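A Passing Simulation Is Not a Safety Case

2024-01-23

In October a turntable cell at Dromell closed on a technician's hand. She had reached in to right a cup that had tipped over. The table was stopped when she reached. It started again while her fingers were between a cup and the sweep bar. She had two broken fingers and was out of work for a while, and the cell was back in service before she was.

I did integration work for a living for a long time and I now get asked to read incident reports. I read this one twice. What bothered me was a line near the end, under "Prior validation," which said the cell had completed 208 consecutive runs in simulation with no faults. The report offered this as a reason the accident could not have been expected. I think it explains a good part of how the accident came about.

The cell is simple. Cups ride around on a rotating tray. A fixed arm picks out the ones of a certain color and puts them in a bin. There is a motor on the side of the tray and a bar to move things along. Dromell bought the arm, had the tray built by a local shop, and used a control package called Tuketti to tie them together. The simulation was built first, and the control code was written against it. Most small companies work this way now and I have no complaint about the order.

My complaint is about what the simulation was asked to prove. It was asked whether the arm could pick the right cups at the target rate. It answered yes, 208 times. Then the word "validated" went on a slide, and after that people treated it as if it covered everything.

Look at any model of a job like this and ask what is in it. Usually you get the arm, the tray, the parts, the bin, and a floor to put them on. Every cup is standing up straight. Somebody may have taken care over the small things, down to a warning label on the motor housing. A label in a model warns no one. The hazard it stands for is a person's hand, and there is no person in the model to have one.
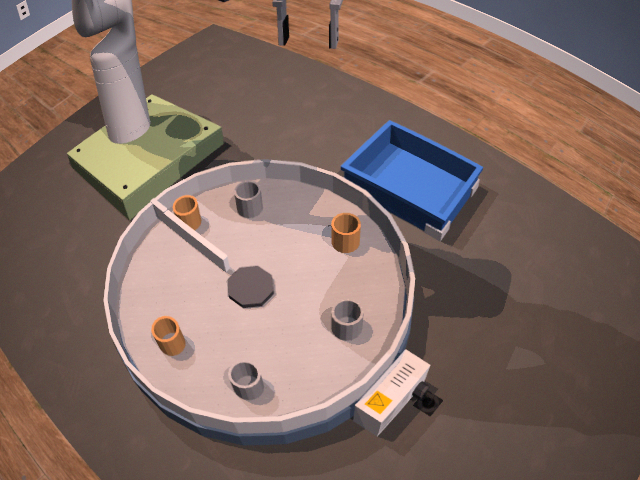
What the model left out

Start with the restart. On the real cell, the tray drive had its own fault timer. If the motor drew too much current it stopped, waited 4 seconds, and tried again. This was a default setting in the drive. The shop that built the tray left it on. The arm controller did not know about it, and the simulated motor had no such setting, so it never came up in testing. When the cup fell over and jammed against the bar, the motor stopped on its own. To the technician it looked like the cell was down. The arm was parked. The tray was still. She opened the side panel and reached in.

The side panel had a switch on it, and the switch stopped the arm. It did not stop the tray. The risk assessment listed the arm as the source of hazard and described the tray as "low energy." I would like to know who measured that. A motor that can push a jammed cup can push a finger.

Then there is the cup itself. Real cups came from a supplier called Cullus, and they varied. Some had a bit of flash left on the bottom and rocked. The maintenance log shows 139 tipped cups in the cell's first stretch of operation. Every one of those was cleared by hand. So the job had a regular manual step in it that was not in the work instructions, not in the assessment, and not in the simulation. The people doing it knew. It was in their own handwriting in the log.

I called Hae-won Yoo, who ran safety reviews at a packaging plant when I knew her and now does it on contract. She had not seen the report, so I read her the parts that matter. She asked how many of the 208 runs had included a jam. I told her none. "Then they ran it once," she said. I think that is a little harsh, but not by much. The runs varied the cup positions and the starting angle of the tray. None of them varied whether things went wrong.

The usual defense

The engineers I know will say simulation was never meant to cover this, and that safety is handled separately under its own rules. On paper that is right. In practice, at a company with 43 employees, the same two or three people do both, and they do the second one tired. When the first one has gone well, the second gets shorter. I have done it myself. I once signed off on a guard for a palletizer at a place called Shin on the strength of a very nice animation, and a driver walked straight through the gap behind it during the first week. He was fine. I was lucky, and I should have been told so at the time.

The other defense is that the technician should have locked out the power. Yes, she should have. The lockout point was on the far side of the cell, behind the bin, and the procedure took longer than clearing the cup. If you give people a jam they have to clear several times a shift and a lockout that requires a walk, you know what you will get. Writing her up, as Dromell did, changes none of that.

What I would change

The drive setting is the easy one. Automatic restart should be off on anything a person can reach, and the panel switch should drop power to everything that moves. Dromell has since done both.

The harder change is to the simulation. If a team is going to cite it in a validation section, it should have to contain the failures. Tip a cup over. Jam the bar. Stall the motor and model what the real drive does afterward, from the drive manual. Put a crude figure of a person beside the cell and have it reach in every time something stops. It doesn't need to look good. A box with an arm would have raised the question of what happens on the fifth second.

And if the team won't do that, the report should state what the runs tested and leave it there. "208 runs, no jams simulated, no people present" is an accurate sentence, and it would have fit in the same space on the slide.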